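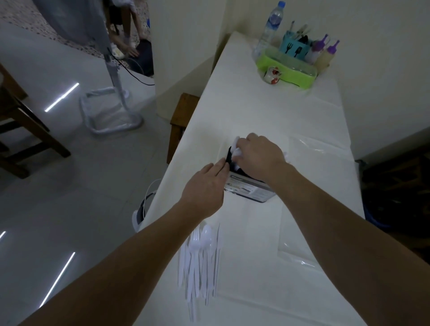 Clubs > Robotics > Mailing list > Messages

Re: Table-clearing task - what goes on the table?

Reading time: 2 minutes

Print this page | E-mail this message

From: Hadiza Olaniyan
To: Clandberg robotics club list
22nd January

Hi all,

Kaan asked:

> I've read the task sheet twice and I still don't know how messy the
> table is meant to be. Do we tidy up first and put out one thing at a
> time, or leave it as it is? Also, is the white tablecloth staying?
> Brenden's lot practised on bare wood and I don't want us to lose out.
> Kaan Dönmez

Leave it messy, please! The tablecloth stays as well. I want the plastic forks, spoons and knives in one loose pile, the Kenwd box somewhere near the middle and a crumpled napkin in play, because that's what a table looks like when people have been using it. The clear plastic wrap can lie flat to the right of the box. I know it catches the light and you all hate it, but it's in the task and I'm not budging (sorry, Kaan).

The lime-green caddy lives in the far corner by the wall, with the teal utensil holder inside it. Please don't drag it forward to make room for your laptops - last time we spent half the session arguing over where it had been.

For the box, use both hands. Kekine did lots of one-handed goes before Christmas and the thing kept swinging round, so start with a hand on the side and the other on top and work from there. Slow is fine.

We have 2,367 clips on the club drive now, and 119 of those still have no label. If you can do a few at home, put your initials in the sheet so we don't double up. The Hosseinzadeh cup is in May, and I'd love us to have all the labelling finished well before then.

Kaan, can you bring the long extension lead again?

Hadiza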